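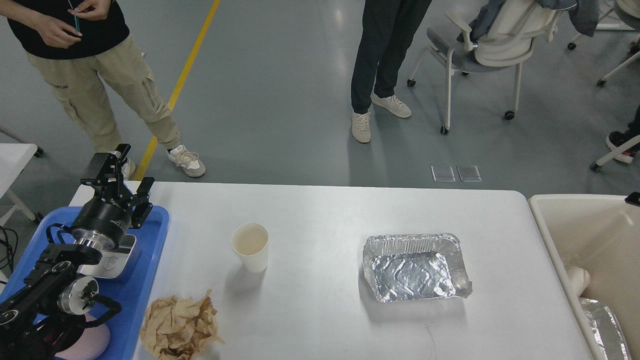
Paper, cup, foil tray, all on the white table.

I told myself I'd stop buying supplies when the closet door wouldn't close. The closet door hadn't closed since October, so I guess that was a lie, but it was a lie I felt good about.

The thing that got me was a lamp. My aunt left me a lampshade frame, only the wire part, with every scrap of fabric rotted off it, and I decided I was going to cover it in folded paper leaves. I'd seen one like it in the window at Gurar, the little gift shop across from the bus station, with a tag that said $118. I stood there on the sidewalk thinking, well, I own scissors.

The pattern came from an old Stolia booklet and it called for 1,000 leaves. I read that number out loud to the cat. Then I went and cut nine, to see how it felt, and it felt fine! Nine leaves is a lovely evening. You put on a movie, you fold, you crease with the back of a spoon, you think about what a calm person you've turned into.
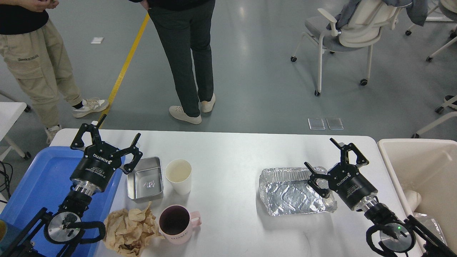
By the second week I was folding on the bus. I folded in the dentist's waiting room, where a little boy asked if I was making money, and I said no, sweetie, the opposite. I used up the good paper and moved on to grocery bags, then sheet music, then the manual for a Brorkex blender I'd given away years ago (the Portuguese pages made the prettiest leaves, I don't know why). My thumbs went shiny. My sister called and I put her on speaker so I could keep both hands going, and she said, "What is that noise?" and I said it was creasing.

I overshot, naturally. When I finally tipped out the boxes and counted, I had 1,167 leaves, and I sat on the rug in the middle of them feeling rich.

Gluing took nine nights. I started at the bottom row and worked up, each leaf lapping over the one under it, and sometime around the neck of the thing I noticed I'd quit thinking about the one in the shop window. Mine was lopsided. One side had gone all sheet music and the other was mostly blender.
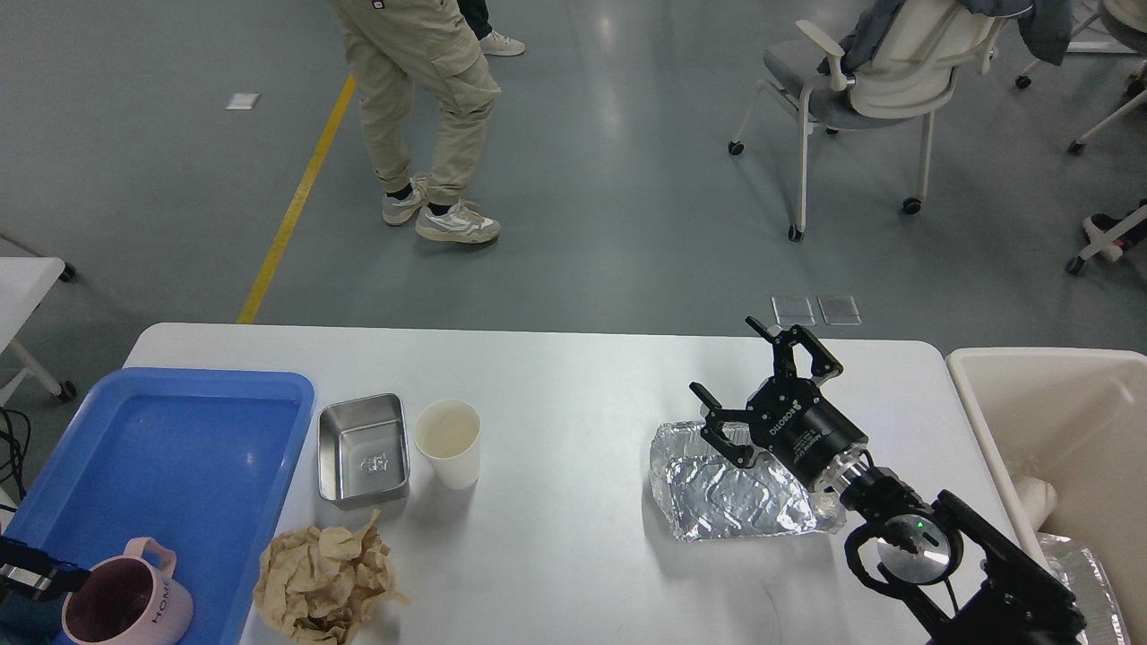 On the table: blue tray, pink HOME mug, flattened foil.

I plugged it in after supper with every other light in the house off. The bulb came up slow and yellow, and there on my ceiling, plain as day, were bits of an old waltz my aunt used to play on the Badawi upright in her front room – badly, with the pedal down the whole time. I hadn't even looked at what I was cutting up. I hummed what I could read of it, lost my place where a grocery bag got in the way, and went back to the beginning.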